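Cell notebook, Brelen bench, two-arm garment folding
Entry 2020-03-03
Written by Nele Van Wijk. Read and countersigned by Jelle Verstraete.

Subject: left arm failed to release at the end of a fold, followed by an uncommanded pull on the cloth. Cell taken out of service for unattended running until the items at the end of this entry are closed.

The session was a continuation of the white shirt trials. The folding program was the same one used for the previous block, with no change to speeds or to grip force. The Enard controller was restarted before work began and reported no stored faults. Jelle was at the console. I was at the side of the cell with the stop button within reach.

The fault occurred on cycle 113. The left gripper closed on the shirt, made the lift and carried the fabric over as intended. At the release point the controller logged the open command and, 10 ms later, logged the gripper as open. The fingers had not moved. The program then went on to its retreat move with the fabric still held, and the left arm drew the shirt toward its own base until the following error limit tripped and both arms stopped. I pressed the stop button at nearly the same moment. The log shows the trip came first.

No person was inside the cell and there was no injury. The shirt was not torn. One seam was stretched, and it has been set aside with a tag.

After the stop we cleared the fault and ran the pick by hand from the console, at low speed, to see whether the failure would repeat.
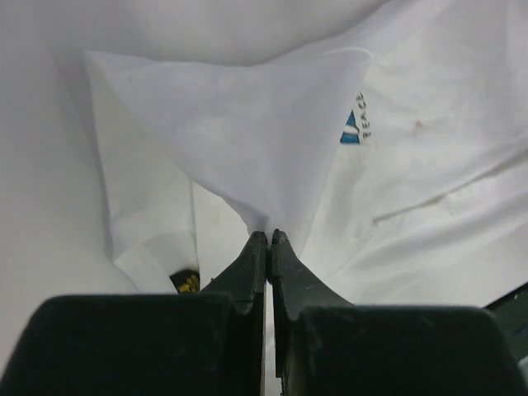
In seven manual picks the left gripper released correctly six times. On the fourth it again reported open while closed. The fault is therefore intermittent and does not depend on the speed of the program. The right gripper was put through the same test and gave no errors.

The reported state is the more serious part of this. A gripper that sticks is a maintenance matter. A gripper that sticks and reports itself open allows the program to continue, and every later move is then planned on a false assumption. We had taken the open signal to be a measured position. On reading the Vatow driver notes again, Jelle found that the signal is set when the command has been accepted and the motor current falls below a threshold. A motor that stalls and is then cut back by its own protection would satisfy both conditions. This should have been caught when the driver was installed last June, and the omission is mine as much as anyone's.

Both arms were then returned to the work position with the drives enabled, and the cables were checked for strain by eye before anything was disconnected. 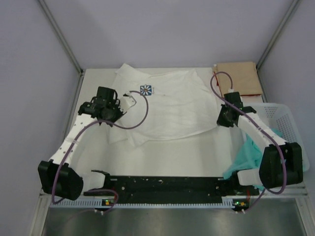 Cable routing was considered as a cause. A pull on the connector at the gripper could interrupt the signal during the retreat, but it would not explain a false report while the arm is standing still, as happened in the manual test. We moved the left cable gently through its range by hand, with the drives off, and saw no dropout on the meter. I do not regard the cable as cleared, only as less likely.

Jelle suspects lint in the finger slide. The left gripper has done the greater share of the lifting and was last cleaned at over 1000 cycles ago, which is outside our own interval. He will open it tomorrow. Vandenberghe has been asked whether the stall protection can be read out separately, and no answer has been received yet.

Actions:

Read the finger position from the encoder after every open command. If the value does not agree with the command, stop both arms and hold. (Jelle)

Strip, clean and inspect the left gripper. Note the condition of the slide before cleaning it. (Jelle)

Add the cleaning interval to the startup sheet, with a space for initials. (Nele)

Until the first item is done and tested, run only with one person at the stop button, at reduced speed. This applies to all users of the cell — including short demonstrations.

The log for cycle 113 and the manual picks is saved in the fault folder under today's entry. Please do not overwrite it.

N.V.W. / J.V.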